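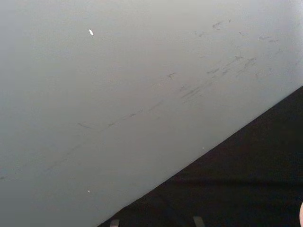
## Gradville Cemetery Friends, May catch-up

Me on minutes again, so forgive the spelling!

- Kolbrún Ásgeirsdóttir opened at 7 pm. Ragnvald Halvorsen sent apologies, then rang in anyway (good on him).
- Memorial wall: Brilludgate want $444 to re-letter the two worn plaques. We all thought that was fair, so I'm to ring them and say yes.
- Wei Chapel: they can fit 3 services a day over winter, and families can bring their own music. Kolbrún will tell the funeral directors.
- Remembrance afternoon: long chat about whether to read every name aloud. I'm in favour, Ragnvald isn't, so we've parked it till next time.
- Merkach haven't answered about the flower stand. I'll try them again.

Finished at 8:20. Kolbrún has the chapel key.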